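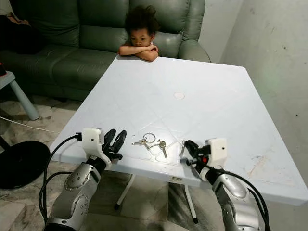 Chin on arms at the big white table

Home Study Kit: Tips for the Kitchen End of Clinical Research

Sign up for a remote drug study and you will receive a box. Mine had a wrist sensor, a blood pressure cuff, a phone locked to a single app and a binder of 239 pages, of which I have read the ones with pictures. The protocol assumes you live in a clean, silent room with spare outlets. These tips are for everyone else.

Pick a charging spot and defend it. The sensor takes 32 minutes to fill up and will be unplugged by anyone who needs to make toast. Masking tape across the plug with DO NOT written on it works better than a polite note. My sister got through her whole Tradar sleep study on one strip.

Keep the study phone out of the phone pile. Mine lives in a Burkico bread tin with the lid off, because with the lid on you won't hear the diary alarm, and then a nice person from the site calls to ask how you're feeling about compliance.

Fill in the diary when it asks. Ute Ostermann, my study nurse, can spot a week's worth of pain scores entered at 11 p.m. in the parking lot. They're all fours.
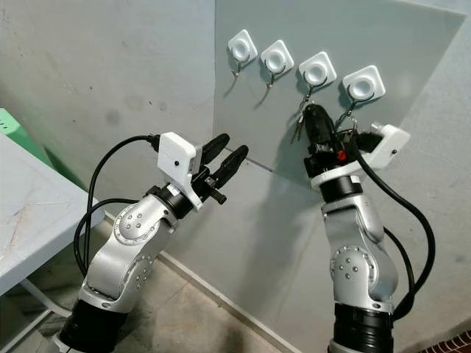 Anything with a strap should hang up between readings. Cuffs left in a drawer get wound around the whisk, and the tubing kinks. Hang the cuff by its fabric loop, never by the hose.

Wipe the sensor with a barely damp cloth and dry it before it goes back on. No vinegar. I know vinegar fixes everything on this site, but Plurkley charges for replacement bands, and they know what vinegar smells like.

For blood pressure, sit down 15 minutes early. The binder says five, but the binder has never been up my stairs. Feet flat, arm on the table, no talking – this last one applies to the rest of the household too, for all the good it does.

Return mailers go by the front door the night before pickup. The Baumgart courier comes at a time between breakfast and the end of the world, and he doesn't ring twice.
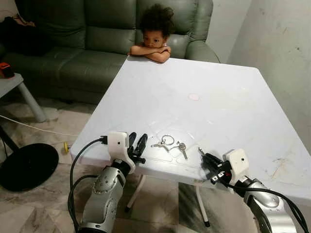
White tabletops: every scuff and smudge on show

Label the lancets bin on all four sides and put it on a high shelf. When it's full, close it for good and send it back with the kit. Don't decant it into a coffee can, however well the lid fits.

Spare batteries: buy the size printed inside the cuff, which is different from the size printed on the box.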